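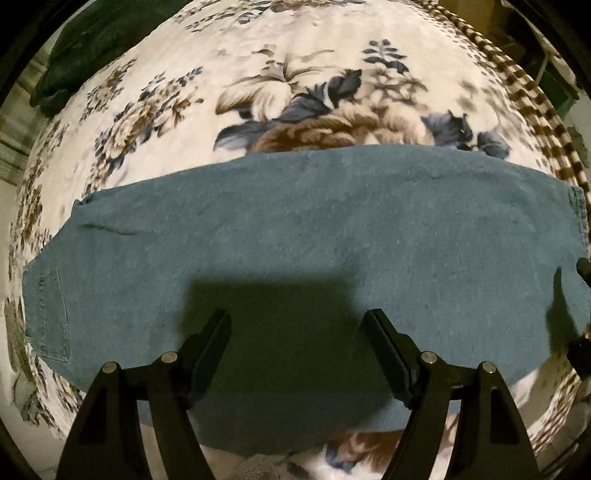

Clothes evening in Gosutton asks residents to fold first, give later

GOSUTTON, 25/03/2026. A new clothes collection has started in Gosutton, and the organisers have one request for the people who want to give: please lay each piece flat on the bed and look at it before it goes in the bag.

The collection is called Brevimari and it is run from the community room on Khoo Street. In the first evening the team received 117 pieces of clothing, and most of them were jeans and other trousers. Duangjai Paisan, who coordinates the sorting, was happy with the number but less happy with the condition of the bags.

"People are very generous, but they push everything in together," she said. "Then we must open every bag, shake every piece and fold again. It takes us the whole evening, and some things have a broken zipper that the owner did not know about."

For this reason the team has prepared a one-page sheet for residents, with advice for jeans in particular. The trousers should be placed flat with the legs straight, and the waistband, the pockets and the hems should be checked. A little fraying at the hem is no problem. Small holes in the knee are also accepted, and these pairs go to the mending table. Trousers with a strong smell or with paint on them cannot be taken.

After checking, one leg is folded over the other and the trousers are folded from the hem toward the waist. Paisan recommends doing this on the bed and not on the kitchen table, where there is usually less space and more crumbs. A thick blanket under the clothes is fine, she said, but it helps to pull it smooth first.

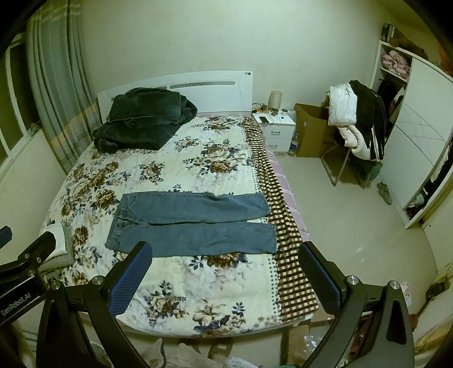 Not everybody agrees with the method. Emiliano Chávez wrote to the organisers that he has rolled his jeans for years and they take less room in the drawer that way, and he asked if rolled trousers would be refused at the door. The answer is no. Rolled clothes are accepted, provided that the pockets have been emptied. Last time the sorters found keys, bus tickets and one very old candy.

The sheet has also a short part about bedding, as many residents asked about it. Plush blankets, sheets and bedspreads can be given if they are washed and dry. They should be folded separately from the clothes and tied with a string, with the size written on a piece of paper if the owner knows it. Pillows are not collected this year. Curtains are taken only in pairs.

Clothes in good condition will be offered at a swap table, where any resident can take up to 4 pieces without paying. What is left will be sent to the sorting centre in Provberg. The organisers hope to collect almost 300 pieces before the swap in July, and they are looking for more hangers in any colour.

The community room has space for 21 bags at one time. When the shelves are full, a note will be put on the door and residents are asked to keep their bags at home until the next collection. Bags should not be left outside on the steps. Copies of the sheet are available at the library desk and inside the community room, next to the coat rack.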